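件名: Re: [地域機構研究ML] 棄権票の読み方について(ニルクポート会合の決議)

ムトニ・オブラです。
カレンダさん、議事録の抜粋をありがとうございました。返事が遅くなりましたが、いくつか気になった点を書きます。長くなるので、急ぎの方は後半の資料の件だけ見てください。

2020年8月11日、Faraji Khaemba さんは書きました:
> 皆さま
>
> ニルクポート会合の漁業水域決議について、記録が手に入ったので要点を送ります。
> 賛成28、棄権8、反対なしで採択されています。報道では「全会一致に近い
> 支持」と書かれていましたが、棄権した8か国のうち5か国は内陸国です。
> 沿岸国の棄権は3か国だけなので、私は報道の書き方でおおむね正しいと
> 考えています。
>
> もう一点、投票後の発言(説明演説)を読むと、棄権の理由はほとんどが
> 手続に関するもので、決議の中身への反対は見当たりませんでした。
> 次の論文では「手続上の留保」としてまとめて扱うつもりですが、
> ご意見があればお願いします。
>
> ケンバ

宛名を間違えました。ケンバさん、失礼しました。

まず票の数え方ですが、賛成28、棄権8という数字はそのとおりだと思います。ただ、内陸国の棄権を関心の薄さと見るのは少し早いのではないでしょうか。今回の決議には第6項に港湾の利用料についての文言があり、内陸国にとっては漁業そのものよりこちらのほうが大きな問題です。海に出るまでの輸送費に直接かかわるからです。実際、草案の段階で内陸国のうち2か国が第6項の削除を求める修正案を出し、後で取り下げています。取り下げの経緯は本会議の記録には出てきませんが、作業部会の要録に短く載っています。

手続上の留保という分類にも、少し引っかかりがあります。説明演説で手続を理由に挙げるのは、外交官にとって一番無難なやり方です。中身に反対だと言えば隣国との関係に響きますし、国内の漁業者団体への説明も必要になります。「協議の時間が足りなかった」と言っておけば、どちらも避けられます。ですから、演説の文面だけで理由を分類すると、手続に分類される国が実態より多く出るはずです。

以前、同じ地域の関税の決議について、演説の文面とその後の批准の動きを突き合わせたことがあります。31件の棄権を調べたところ、手続を理由にした国の半分以上が、後の批准でも大きく遅れていました。手続だけが問題だったのなら、協議の時間が取れた時点で批准に進むはずですが、そうはなっていません。もちろん批准の遅れには議会の日程や政権交代も影響しますので、これだけで中身への反対があったとは言えません。ただ、演説の文面をそのまま受け取らない理由にはなると思います。

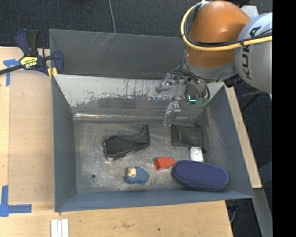 もう一つ、欠席の扱いです。ケンバさんのまとめには欠席国が入っていませんが、加盟国の総数から引くと、投票しなかった国が3か国あります。このうち1か国は分担金の滞納で投票権が止まっていたので、これは別扱いで構いません。残りの2か国は、午前の別の議題では投票しています。午後に席を外したのが偶然なのか、意図的なものなのかは分かりませんが、棄権と並べて表に載せておく価値はあるでしょう。地域機構の投票では、棄権よりさらに弱い意思表示として退席が使われることが珍しくありません。

この点についてはシモン・カリノフスキさんが以前の研究会で発表されていて、欧州と他地域では退席の意味がだいぶ違うという話だったと記憶しています。配付資料が手元に見つからないので、カリノフスキさん、もしこのメールをお読みでしたら再送をお願いできますか。ファイルが大きければ分割していただいて構いません。

報道の書き方についても一言だけ。「全会一致に近い」という表現は、事務局の発表文にあったものを各紙がそのまま使ったようです。発表文の英語版では consensus という語は避けられていて、broad support となっています。スペイン語版はもう少し強い言い方です。どの版から訳したかで、記事の調子がかなり変わります。論文で報道を引用されるなら、どの言語の発表文に基づく記事かを注で示しておいたほうがよいと思います。ルセロ・ママニさんがスペイン語版と英語版の対照表を作っておられるので、使わせてもらえるか聞いてみてください。私が見せてもらったのは第4項までで、その先ができているかどうかは知りません。

資料の件です。

作業部会の要録は、ケンダノの文書館で閲覧できます。複写は一人一日147枚までで、午後の受付は早めに締め切られます。目録では今回の会合の分が「海洋」ではなく「運輸」に入っているので、検索しても出てこないことがあります。私は最初これで半日使いました。請求票には会合名のほかに会期番号も書いてください。会合名だけだと、前の年の同名の準備会合の箱が出てきます。

各国の説明演説の原文は、提出した国としていない国があります。提出のない国については録音から起こすしかありません。録音の利用には申請が必要で、許可が出るまで私の場合は2週間かかりました。通訳の音声と原語の音声は別の媒体になっているので、申請書には両方を書いておくことをお勧めします。片方だけだと、もう一度最初から申請することになります。

エフサン・バジワさんから以前質問のあった港湾利用料の一覧ですが、更新したものを研究会の共有フォルダに入れました。シリヴィンスキ編の資料集に載っている数字とは、2か所で違っています。資料集のほうは改定前の料率を使っているようです。港湾当局の告示で確認できたのは片方だけで、もう一方はまだ調べています。どなたか告示の現物をお持ちでしたら教えてください。

最後に、ケンバさんの原稿についてです。分類の名前を「手続上の留保」から「手続を理由に挙げた棄権」に変えるだけでも、誤解はかなり減ると思います。演説で何と言ったかと、実際の理由が何だったかを区別して書けるからです。表のほうは、棄権国ごとに、演説の有無、挙げた理由、修正案への関与、批准の状況を並べる形ではどうでしょうか。8か国なら1ページに収まります。欠席の2か国は下に線を引いて分けておけばよいでしょう。

草稿がまとまったら、MLに流す前に一度見せてもらえれば読みます。8月のうちは比較的時間があります。月末に別の締め切りがあるので、できればその前にお願いします。

ムトニ・オブラ

追伸 次回の研究会の題目がまだ決まっていません。今回の決議を取り上げるなら、第6項の起草過程だけで一回分になると思います。希望のある方は、このスレッドではなく新しい件名で投稿してください。前回は返信の中に埋もれて、二人分の提案を見落としました。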